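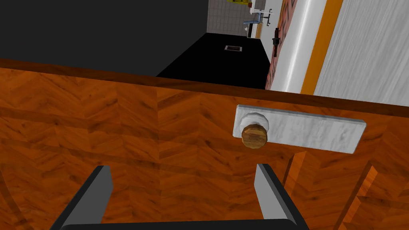 Sunday – demo collection in sim, drawers and doors

Goal for the day was 52 usable demos for the Tavia set, split between drawer knobs and lever handles. I drove, Yuzuki Arai checked the recordings as they landed. Started on the drawers while the machine was fresh.

The knob on the marble plate is still the hard one. The cap has a speckled brown texture and the cabinet behind it is busy herringbone wood, so from the wrist view I kept losing the depth of it. What worked best was to stop below the knob with the fingers well open, get them level with the plate, then come up slowly. If I closed while still moving, the grasp was off center and the drawer pulled crooked. Threw out 6 of those. Kept two more that were slow but clean.

Note for whoever picks this up: the plate is tilted in the wrist view. Don't try to fix that by rolling the wrist. I did it on the first few and the policy will only learn to roll.

Settings

Recorder at 35 frames per second, same as the May batch. Textures shuffled on every reset, lights left alone. Kelatham build of the scene loader. The older Mabaso build still drops the contact data after a long session, so please don't go back to it even though it loads faster.

Doors

Switched to doors after lunch. The lever is small and sits close to the door edge, and the gripper covers it at the moment I most need to see it. Started using the head view for the approach and the wrist view only for the last bit. That cut my bad starts a lot.

Yuzuki asked me to keep the right hand open and out of the way on the door runs so that the left does all the work. Fine by me, but it needs to be parked the same way each time. In a couple of morning test runs it drifted during the pull and the recording has motion in it that means nothing. Marked those as "idle arm moved" and left them out of the count. 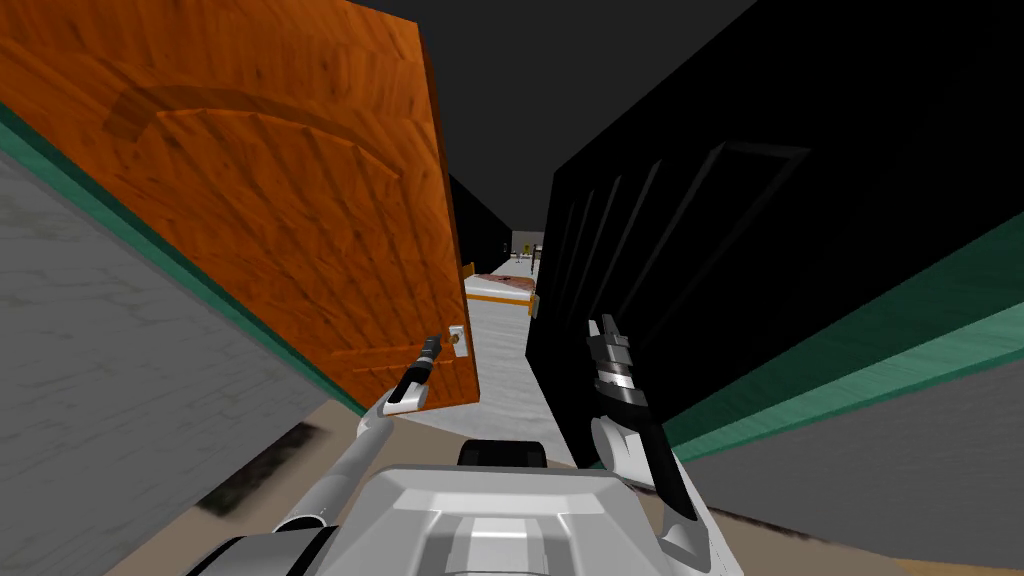
Left gripper next to the lever, right hand open. Door runs, head view.

Resets on this door are slow. The base has to go back to its start pose by hand or the next demo begins too close to the door. Viltotent is supposed to do this for us, but the script puts the base back facing the wrong way – filed it, no answer yet.

Count at 5:40 pm: drawers done, doors short by 2. Both of the missing ones are starts from the far side, where the left arm runs out of reach and I have to drive the base during the pull. Will do them first thing next session.

To do
Rename the drawer files, the index skips after the discards.
Ask Yuzuki if the slow knob demos should be trimmed or left as they are.
Save the right arm park pose as a preset.
Copy everything to the shared drive before the next scene update.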